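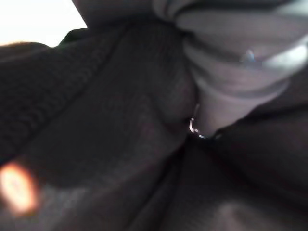
We've had the Vestier bed since January, which feels like long enough to have opinions about it. It's the queen in beige, ordered from Irnholm after Su-bin Won let me flop around on hers for an entire afternoon (thanks, Su-bin, and sorry about the tea). I wanted something with a headboard I could lean on while I read. The old one was metal bars and I had the stripes on my back to prove it!

Putting it together took two of us most of an evening. The base goes together quickly, but the headboard bolts are awkward to get at and the Allen key supplied is a tiny thing that chewed up my palm. Use your own. Delivery was to the front door only and the headboard box is a beast, so measure your stairwell before you get excited.
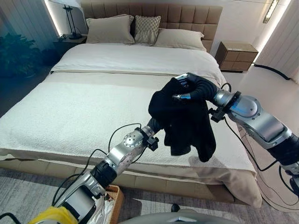
Veltness Home Notes, Issue 24

The headboard is the star. It's tall, it's made up of padded squares, and it's soft enough that I've stopped stacking pillows behind me like sandbags. The colour is a warm beige that gets along with the cream bouclé throw across the foot, and I didn't need to buy new nightstands to go with it -- mine don't match each other and the bed doesn't seem to mind.

Crumbs and lint are the downside. They settle in the seams between the squares, and you need the skinny vacuum attachment to get them out. I do it every couple of weeks, grumbling. 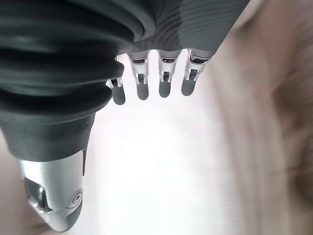

Photo: Su-bin Won

Now, laundry. I fold everything on the bed, always have, and I'd say that matters as much to me as how it sleeps. The height is great for it. I'm not tall and I can stand at the foot and sort without my lower back complaining. The one thing I'd warn you about is dark clothes on a white duvet: one black sweater and you'll be hunting fluff for days. I've started spreading an old sheet down first. Knits are the worst of the lot.
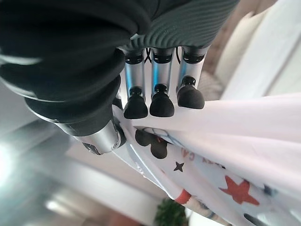 White printed cloth, up close

Ha-rang Ma has the same base with the plain Ki headboard and swears hers is quieter. Mine did start creaking in the second month, on the left side, until I went round and tightened every bolt. It's been fine since, though I'd have liked a note about that in the booklet.

The upholstery on the base marks more easily than the headboard does, mostly down at the front where shins and baskets bump it. A damp cloth has dealt with it so far. If you have a dog who leans on things, maybe look at the darker colours.

Would I buy it again? Yes, in the same beige, and I'd pay the extra to have it carried upstairs.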